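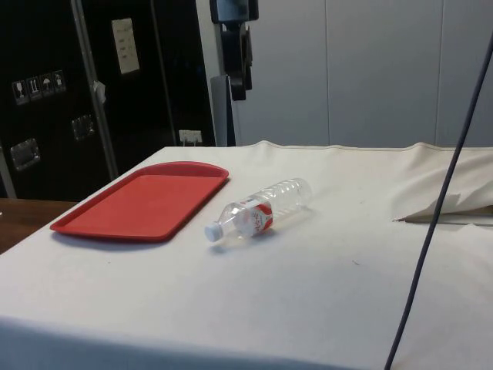

How to nominate a building or green space for the local heritage list

Quick version, because the window closes at the end of November and people always leave it late.

Step 1. Check it isn't listed already. The Urnmont register is searchable by street. Old mill buildings sometimes sit under the former street name, so try both.

Step 2. Get the owner's OK in writing. An email is fine. No reply after two tries? Note that on the form and carry on.

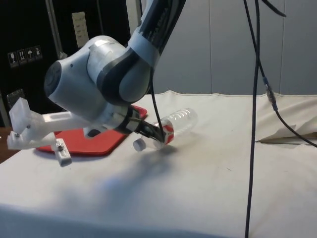
Step 3. Write the statement. 400 words max, and they do cut you off. Say what the place is, who uses it, what would be lost. Skip the full history — the Estrella Gardens nomination spent half its space on a land deed and got sent back.

Step 4. Collect signatures. You need 138. Get extra, some allways get struck for bad addresses. Printed name, street, signature. No initials.

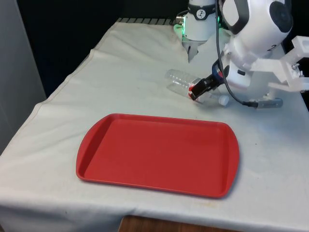

Step 5. Attach 4 photos of the site. Front, back, one detail, one from across the street. Daylight. Label each with the adress and which way you were facing.

Step 6. Hand it in. Zernerberg office, side entrance on Perkard Lane, before 2 in the afternoon. Or upload it, but keep the receipt number. 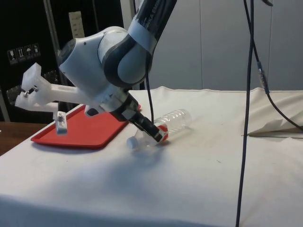 White gripper and red tray at the cloth-covered table.

After that, wait. Letter comes by mail. If they want changes you get one resubmission, same form, new cover sheet.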